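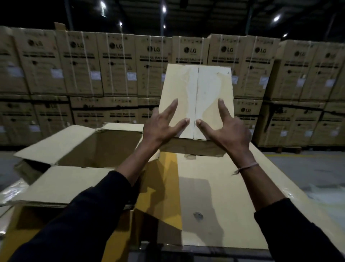 1 min read

[list] Cardboard by hand, November 2021

Benjamín Pereyra wrote:
> Has anyone taught an arm to deal with boxes just by
> showing it? We only have rigid parts in our set.

Yes! We've been at this with Sturnar at the Durán warehouse and I'm hooked. Cardboard is a lovely, awful thing to teach. It bends, it springs back, the tape peels, and your thumbs do half the work without telling you. We've got 74 demonstrations so far, all two-handed, and the flaps already look far better than I'd dared hope (the arm still pinches where a person would press with a spread hand, mind).

The inside of the box is harder. One hand holds a piece down while the other takes hold of a rolled bit of card, and the timing between the two is what we're trying to catch. I do these slowly, then again at normal speed. Keep both! 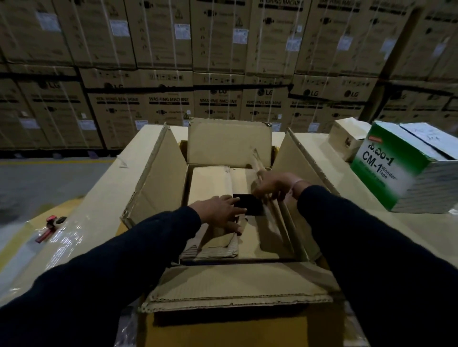

Foltitz: we tried the same by remote control and lost the feel of the card completely, so our grip was always too hard. Would you share the slow runs?

Gladly, they'll be up in December.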